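Sandwiches and bread from one tray
Written by Minttu Nurmi
2026-07-25

When we have many people to feed, I make the whole lunch on one tray. My kitchen is small and the worktop is always full of something, so a tray with a rim is the best help I know. It keeps the crumbs in one place and you can carry everything to the table in one go. Many readers of Clelline have asked how I do it, so I have put my habits together on this page.

Choose a light tray if you can. On a pale surface you see at once where the crumbs and the smears are. A dark one hides them, and then you find them later on your sleeve. My old dark tray from Varnano is now under the flower pots. The rim does not need to be high, but it should go all the way round.

Breadsticks break more easily than you think. Take hold near one end and lift straight up, and do not press in the middle. If they have become soft, put them in a warm oven for 7 minutes and let them cool before you serve them.
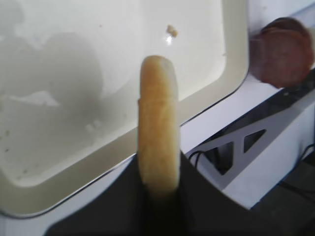

Small crumbs are best taken away dry. I use a soft pastry brush and sweep towards one corner, then tip the corner over the bin. If you start with a wet cloth, the crumbs turn to paste and you only move them from one side to the other. Grey marks on plastic are another matter. Mix a spoonful of bicarbonate of soda with a little water, rub gently with a sponge and rinse well. Do not use the rough green side, it makes scratches and the dirt likes to stay in them.

Now the vegetables. I cut the cabbage first and as thin as I can, with a little salt if it is very hard. Lettuce I tear by hand. Both can go in the same clear box, one on each side, and then there is only one thing to wash. Dry the lettuce well before it goes in, or the water runs under the cabbage. Iida Hämäläinen, my neighbour, puts a folded sheet of kitchen paper at the bottom – I tried it and it works, also overnight.

Put the box at the back of the tray and keep the front free for the bread. Lay the buns with the cut side up, so you can fill them without turning anything. Tomato goes on last, because it makes the bread wet.
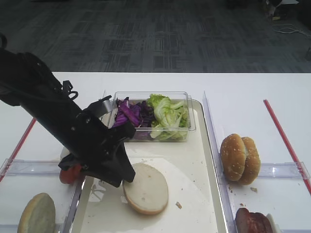 Cabbage and lettuce at the back, bun half in front with the cut side up.

For a bigger group I count 500 grams of cabbage and 2 heads of lettuce, and there is usually a bit left for the evening. The left-over cabbage is good with vinegar and a pinch of sugar. Lettuce does not keep so well, eat it the same day.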